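I have been thinking about tablecloths, which is what happens when you spend a week at your mother-in-law's. Hers come out for every meal, breakfast included. Mine live in a drawer under the takeaway menus, and I've started to feel we threw something out when we stopped bothering.

My gran in Lemness had 20 of them, all white, and she ironed them on the kitchen floor over a blanket (she never trusted the board). If you spilled your beetroot you said sorry, she said never mind, and out came the salt. You sat differently at her table. You stayed longer, too — I'm sure of it.

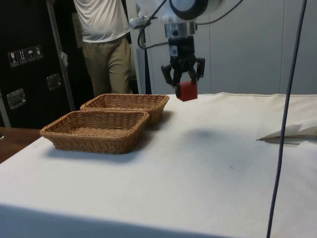
But who has the time?

People always say this to me, and I do see it. I work, I've got two boys, and a white cloth in my house lasts as long as it takes to open the ketchup. Still, it takes me less than a minute to shake one out. I spend longer than that looking for the remote! And a stain isn't the end of the world. Gran's best one had a gravy mark the shape of Ireland and she just put the bread basket over it.

So I'm going to use mine until April and see whether we talk more. I won't iron them. There are limits, and placemats can go to the charity shop — I've never liked the wipe-clean sort, they stick to your arms.

Comments

Ngaio Prendergast: Salt does nothing for beetroot, love. Cold water, straight away.

Hae-won Yoo: We only use ours for birthdays. Might try a Sunday lunch now.

Maximiliano Arancibia: I like my placemats and I'm keeping them.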